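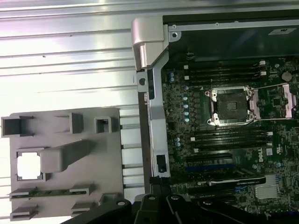 About Us

Category: Company / Clean Energy Materials
14 shares | 2 comments

Juntunen is a small company in Ditcombe which makes membranes and coated electrodes for water electrolysis. Our customers are builders of electrolyzers, university laboratories and a few gas companies that want to make their own hydrogen on site. We do not sell complete machines. We sell the parts inside, and we help our customers to test them.

The company was started by two chemists who worked before in battery recycling. In the beginning we rented one room behind a paint shop, and for the first winter we had only one test bench, which we also had to share. Today we are 61 people, with our own coating hall, a laboratory and a workshop where we cut and pack the finished sheets. Most of us live in Ditcombe or in the villages near the river.

What we make

Godska is our membrane for alkaline electrolyzers. It is sold in rolls and in cut sheets, and we can cut to the drawing of the customer. Before a new batch of Godska is released, samples from it must run for 1,000 hours in our test cells. If the voltage rises more than we allow, the batch is not sold. This has happened to us, and it was expensive, but we prefer to be late with a delivery than to receive a bad roll back after half a year.

Zora is our family of nickel electrodes. The coating contains no platinum and no iridium. It took us a long time to make it stay on the metal during many starts and stops, which is a common situation when the power comes from wind. The present version of Zora is tested with 800 starts and stops. We publish the test conditions together with the data sheet, so the customer can repeat the test in his own laboratory and tell us if he gets a different result. Some did, and we changed our washing step after this.

How we work with customers

Usually a new customer first asks for a sample set. We send it with a short form about the cell, the pressure and the electrolyte. Please fill in the form also when you think the answers are obvious. Our engineers read every form, and they will write back in English, Finnish or German.

For larger orders we make a visit, or you are welcome to visit us. The coating hall can be seen from the gallery at any time, but for entering the hall itself we need your shoe size some days before.

Working here

We look most often for process operators and electrochemists. In September we take students for a practical period of six months, and it is paid. Knowledge of hydrogen is not required for operators, we teach this in the first weeks. Open positions are listed on the jobs page, and if nothing there fits to you, you can still send a letter.

Page updated October 11, 2025

Tags: electrolysis, green hydrogen, membranes, electrodes, Ditcombe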